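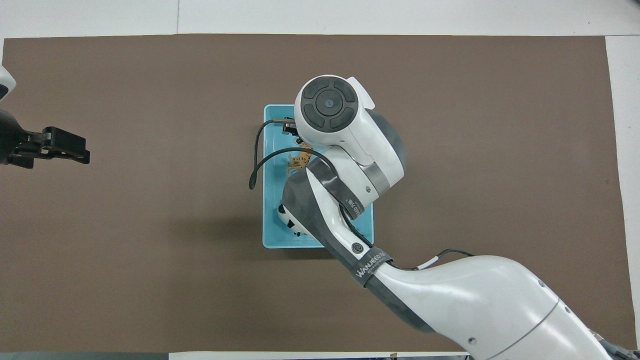 ### 3.2 Trays, mats and what counts as put away

The toy library at Evthorpe lends out animal figurines by the tray. A family takes a tray home, keeps it for a while, and brings it back with the animals in it, or with most of them, or with a dinosaur that was never on the books. Our interest in this section is the tray itself, which earlier work on household tidying has tended to treat as a small box. Huet, the classification scheme we borrowed for the larger study, gives containers one line and then spends four pages on shelves.

We asked 23 households to return a set of mixed figurines to their trays after a play session and to stop when they felt the job was done. No one was told what "done" meant. This was deliberate, although several parents suspected we had forgotten. Each household worked on its own table with a mat supplied by us, and was given more trays than it strictly needed, in the hope that somebody would leave one empty. Hardly anyone did. An empty tray seems to bother people, and in 16 households at least one animal was moved out of a perfectly good tray so that another tray would have something to do.

Figure 3 shows a small arrangement of the kind we call a *sparse pair*: a tiger and a panda in one light blue tray, with the tiger in the upper portion and the panda lower down. By the Huet scheme this is a mixed container, because the two animals share neither a family nor a color. By the reckoning of most of our participants it would be a very sensible tray. Both are furry, both are from Asia, and both, as one seven-year-old put it, "are the ones you'd save first." We have added a code for this last principle, with some reluctance, and it has proved more reliable than two of the codes we started with.

Posture turned out to matter more than we had planned for. Adults in our sample often stood the animals up in the tray and then watched them fall over when the tray was lifted. Children generally laid them down from the start, or dropped them in from a height that we did not record but could hear. We scored an animal as put away if its body was inside the rim, whatever it was doing in there. An earlier version of the rule required the feet to be on the tray floor. Under that version Wednesday's group put away nothing at all, and we dropped it.

The rim is low and only slightly raised on the trays we used, which suits small hands and long-tailed animals less equally than the supplier's catalog implies. Tails resting on the rim were counted as inside. Tails hanging over it were referred to the second coder, who also counted them as inside.

The mat deserves a word. It was introduced to keep the trays from sliding, and participants promptly gave it a meaning of its own. Animals on the mat but outside a tray were described as "waiting," "nearly in," or, in one household, "in the parking lot." Animals on bare tabletop were out. Skirkum, our pilot site, used no mats, and there the same in-between animals were simply called mess. We take this as weak evidence that a large brown rectangle can improve a family's opinion of its own tidying.

Sessions took roughly 30 minutes, including the argument about the penguin. The Gundo sorting checklist was filled in afterward by the adult who had done the least sorting, as its instructions can be read to require. Agreement between the checklist and our own coding was fair for whole trays and poor for single animals, and Section 3.3 deals with the animals found later in coat pockets.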